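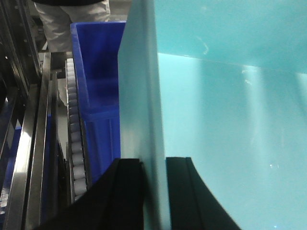 Progress report to the Trivine fund, 17/03/2022

Sightings received

We are glad to be writing to you again, and with rather more to tell than last time. The reporting line for lights and odd objects in the sky over Kimska has now taken in 15 sightings under your grant, most of them sent by people who had never told anyone outside the family before. They write lovely long letters, some of them, and we have answered every one by hand.

Nine have been matched to something ordinary – satellites for the most part, plus a weather balloon and the landing lights at Åberg. Two more look like the same bright planet seen from either end of the valley. The rest are still open, and we would sooner leave them open than guess.

The sky camera

The Grirneo unit went up on the north roof later than we had promised you, and we are sorry for that. The bracket had to be ordered twice. It has recorded on every clear night so far, though the clock drifts and we correct it each morning before comparing times with the letters.

Money and next steps

Spending is inside the budget, with postage a little over and travel well under. We would like to move the travel balance into a second camera at Åberg, if you are happy with that, and would be grateful for a reply before the end of March so the order can go in.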